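From: Josefina Orellana
To: kitchen-share list
Date: Wednesday, January 4, 2023
Subject: Re: [kitchen-share] mugs, trays and the March supper

Quick reply between two other things, sorry for the typing.

Konrad Strebel wrote:

> Hi all,
>
> Trying to get a straight answer on crockery before we order anything.
> Last year at the March supper we had 130 people through and ran out of
> things to drink from before the soup was even finished. The paper cups
> went soggy and a lot of them ended up on the floor.
>
> Options as I see them:
>
> Rent from Plattner again. Quote is 2,951 with delivery and pickup, and
> they want everything back rinsed. That is more than we spent on food.
>
> Buy steel mugs. Woloneo has plain ones, we could get enough for the
> supper and keep them after. I have 2,000 to work with and not a cent
> more, please don't ask.
>
> Paper again. I would like not to.
>
> If we buy, where do they live? The cupboard by the back door is full
> of Balia tablecloths and I am not moving them a second time. Also do
> steel mugs get too hot to hold, and do they look terrible after a year?
> Josefina, you have some at your place I think. Can you say how they
> have held up? And what do you put them on to dry, because the wire
> rack at the hall is useless for anything with a handle.
>
> Konrad

OK in order.

Buy. I'd buy. The rental price is silly and we did the rinsing anyway, at eleven at night, with one sink.

How they held up: fine. Mine get knocked around every day and none has cracked, obviously. They do go dull. The outside loses the shine first and then you get little scuffs all over, mostly from banging into each other in the sink. Doesn't bother me. If it bothers anyone on the list they can come polish them. The newer ones and the bigger pots still look pretty shiny but give it time.

Hot to hold: yes if you get the single wall kind and fill it with tea straight off the boil. The handle stays OK. Get ones with a proper curved handle you can fit more than one finger through. Do NOT get the fold-out camping handles, Briltico sells them and they pinch. We had two and I gave both away.

Rolled rim also matters. The cheap ones with a cut edge feel nasty on the lip and I wouldn't give one to a kid.

Drying: forget the rack. I use a plain white tray with a raised edge, mugs upside down on a folded dish towel, then flip them right side up once they're done and leave them on the tray till somebody needs one. The raised edge is the whole point, otherwise the drips go along the table and off the end. Trays like that are cheap and they stack. For the hall I would get enough that each table has its own, then people put dirty mugs back on the same tray and you carry the lot to the kitchen in one go instead of forty trips with two mugs in each hand.

Don't overload them tho. Once you put the wide pots on with the mugs it gets heavy on one side and it's awkward through the swing door.

Where they live: not the cupboard. Under the serving counter, left side, where the old coffee urn box is. The box is empty, I checked in the fall. Throw it out. Mugs don't nest because of the handles so they'll take more room than you think, Konrad, so measure before you order. Crates with the mugs standing up, one layer, thin cloth over the top for dust. Please label the crates on the SHORT side, that's the side that faces out.

One more thing, washing. No steel wool. Somebody will do it anyway, I know, but put a note on the sink. Baking soda and a soft sponge gets the tea stains off the inside. If there's a ring that won't budge fill it with hot water and the baking soda overnight and it comes off in the mroning.

I can bring a few of mine to the next meeting so people can try the handle. Remind me the night before or I'll forget.

Somebody still has my big ladle from last year btw. Long, steel, hole in the end. No questions asked.

Josefina
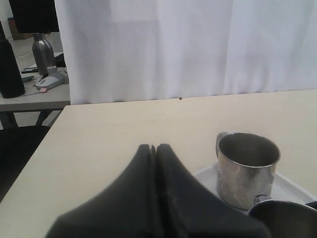
Steel mug on the white tray, wider pot or mug next to it. Note the handle.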